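Incidencia n.º 709
Asunto: El programa de facturación Stuler se queda colgado al imprimir albaranes
Abierta por: Hamdia Tilahun
Fecha: 9/1/22
Estado: Resuelta, pendiente de confirmación

Buenos días a todos, y ante todo feliz vuelta después de las fiestas, que espero que hayáis descansado. Os cuento con calma lo que nos pasa en la tienda de la calle Okafor, porque por teléfono me lío y luego me dejo la mitad.

Desde la última actualización de Stuler, cada vez que mandamos un albarán de más de una hoja, la impresora saca la primera página y se queda pensando. El programa pone "Enviando a cola" y de ahí no sale. Si le damos a cancelar se cierra todo, y hay que volver a entrar con usuario y contraseña, con el cliente esperando (y bastante paciencia tienen, los pobres). Los tiques y las facturas de una sola hoja salen de maravilla.

Lo que ya hemos probado por nuestra cuenta: apagar y encender la impresora, cambiar el cable de red por el del almacén, reinstalar el controlador y vaciar la cola a mano. Esto último funciona una vez, y al segundo albarán estamos en las mismas. En el portátil de Juna, que todavía tiene la versión anterior, imprime sin rechistar hasta los pedidos largos.

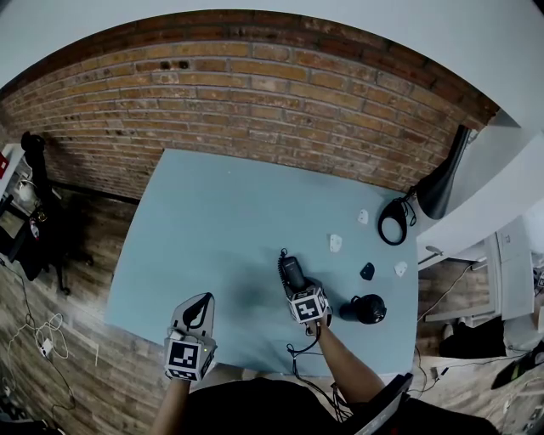

También he mirado el registro, como me enseñasteis en junio, y aparece muchas veces la misma línea: "Tiempo de espera agotado (2000 ms)". Os la copio tal cual por si os dice algo, que a mí me suena a chino. El archivo entero lo tengo guardado en el escritorio, si lo queréis.

Respuesta de soporte Rinico:
Hola, Hamdia, feliz año, y mil gracias por el detalle, así da gusto. Esa línea nos ayuda mucho. La versión nueva trae un tiempo de espera más corto, y vuestra impresora tarda más en contestar cuando el documento lleva el logotipo en alta resolución. Prueba esto, por favor: en Configuración, Impresión, Avanzado, desmarca "Espera automática" y pon 10 segundos. Después, en la plantilla del albarán, cambia la resolución del logotipo a 300 ppp. Guarda, cierra Stuler del todo y vuelve a abrirlo. Si te pide permisos de administrador, nos avisas y entramos nosotros en remoto.

Respuesta de Hamdia Tilahun:
¡Pues ha salido! Un albarán de cuatro hojas, del tirón, y luego otro por si acaso. Lo de los permisos no me lo ha pedido. El logotipo se ve igual que antes, o por lo menos yo no noto la diferencia. Dejadme la incidencia abierta hasta mañana, si no os importa, que por la tarde hacemos los pedidos grandes y quiero quedarme tranquila. Un abrazo y gracias por la paciencia.

Nota interna: revisar si el resto de tiendas con la misma plantilla necesita el cambio antes de actualizar el equipo de Juna.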